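Kettani Letter Throw, reviewed after a season on the couch

I ordered the Kettani throw back in April, after going back and forth for weeks between it and the plainer one that Liris makes, and I'm so glad the letters won. My sister says it looks like a schoolroom fell asleep on my furniture (she has one on order now, so there). It's a good, sensible brown, the kind of brown that forgives you, and the printing is big and black and cheerful and looks as if somebody drew it by hand with a fat marker.

I should say that in our house nothing stays a couch throw for long. Mine gets spread out for sorting the groceries, for wrapping presents, for the big snack pile when the cousins come, and it takes all of it very kindly.

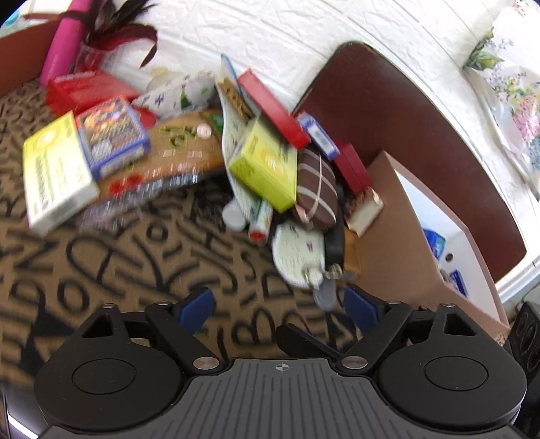
Vol. 17, p. 200

The A and the B are my favorites, good solid letters you can spot even with boxes and packages heaped up behind them. I was worried the black would fade in the wash, and after a whole summer of washing I can't find a letter that has gone gray. It does pick up lint, more than I'd like, and crumbs hide in it beautifully until you sit on them!

My one real grumble is the size. It covers two cushions of our Trirkura couch and then gives up, and I would happily have paid more for a longer one. Plosum had it in stock when I last looked, in the brown only. I'd buy it again, and I may yet, for the spare room.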